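Stovstead Hedgehog House

I got into hedgehog houses because of my neighbor Philomena Ó Súilleabháin, who grew up with the little guys snuffling around her parents' garden and talked about them so much that I ended up building one for her cousins back home. Then the cousins' friends wanted one, and now it's a product with a name and everything!

The Stovstead is a low cedar box with an entrance tunnel and a lift-off roof. The tunnel has a turn in it, so a cat or a fox can't just reach a paw straight in to the nest (they do try). I went through 3 versions of that tunnel before I was happy. The floor is raised a little on runners to keep the damp out.

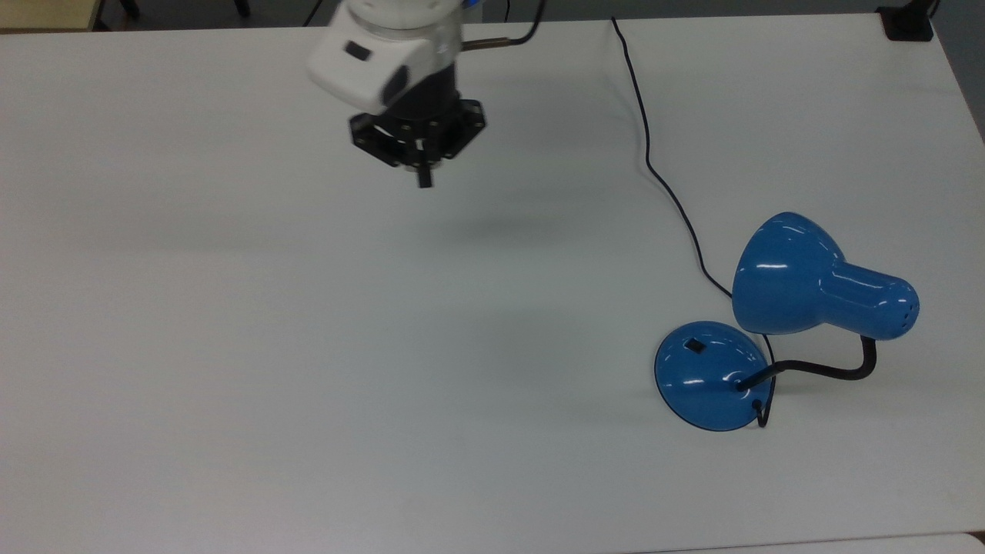 Put it somewhere quiet and shady, against a hedge or a fence, with the door facing away from the wind. Toss a few handfuls of dry leaves inside and leave a pile close by – hedgehogs are fussy and like to do their own decorating. Then please leave it alone! I know it's hard. If you think someone has moved in for the winter, wait until well past March before you lift that roof, and clean it only when you're sure it's empty.

Price: $70, flat-packed with 2 spare roof clips
Extra tunnel section: ask me, I usually have a few
Finish: none inside, plant oil outside

I've sent out 400 of these now and I still get silly happy when somebody writes to say theirs has a tenant.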